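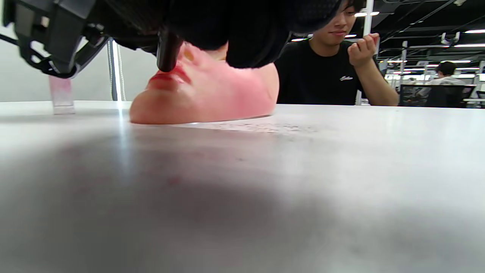 NINDOSTON, Monday, September 24, 2018

How to run a makeup station with a hand-held gripper at an open day

These are the steps we use at Coditz when visitors come through and want to try a gripper themselves. The station needs a hand-held gripper, a silicone face model, a few color sticks and a white table. One host can run it. Two is better when a school group is in.

Usa Nuchit wrote the first version in April and Kittipong Somboon has changed most of it since.

What you need

- One hand-held gripper with its cable
- One silicone face model, pink
- Color sticks with a firm round tip
- Wipes, a soft brush and a bowl of water
- Gloves in three sizes
- Two chairs, one on each side of the table

Step 1. Set the table

Lay the face model on its back with no pad under it. The silicone grips a clean tabletop well enough. If it slides, wipe the underside and the table and put it down again. Keep the middle of the table clear so the visitor can come in low from the side.

Run the gripper cable away from the visitor's working arm. Leave some slack. A tight cable pulls the tip off line at the end of a stroke, and people blame themselves for it.

Step 2. Load the color stick

Open the jaws, put the stick in tip down and close them until it stops turning. Tug it once. The tip should stick out far enough that the visitor can see it past their own hand, which is harder than it sounds with a glove on. Chaiwat Chuensuk sets it a little long for children.

Step 3. Show one stroke

The host does the first stroke. Touch down near the lips, press lightly, and draw along the lip line at a slow, even speed. Lift straight up. Do not talk during the stroke. Explain it afterward, when the visitor has seen it done.

On the pink silicone a deep red shows up well from across the table, and so do mistakes. Blotches on the cheek are normal. Leave them until the turn is over.

Step 4. Hand over

The visitor puts on a glove and takes the gripper by the body, never by the jaws. Let them move it in the air first. Then ask for one stroke on the lips and one on the cheek.

A turn is 4 minutes. The second chair is for a friend or the next person in line, and watching from there is a good way to learn where the tip is going. Ask them to keep their elbows off the table.

Common problems at this point:

The tip skips. The visitor is pressing too hard. Have them lift off and start again with less force.

The color goes on in dots. The hand is stopping between movements -- ask for one longer stroke.

The visitor cannot see the tip. Tell them to lean to the side and leave the gripper where it is.

Step 5. Clean up between turns

Wipe the face from the nose outward. Brush any powder off the table and check for red smudges near the model, where sleeves pick them up. Change the stick when the tip goes flat.

With 30 visitors booked, start letting people in as soon as the first stroke has been shown. Late groups can be sent to Oranuch Kongkaew at the Skulta table and called back.

Spare gloves and sticks are in the cabinet outside room 505. Please sign for what you take.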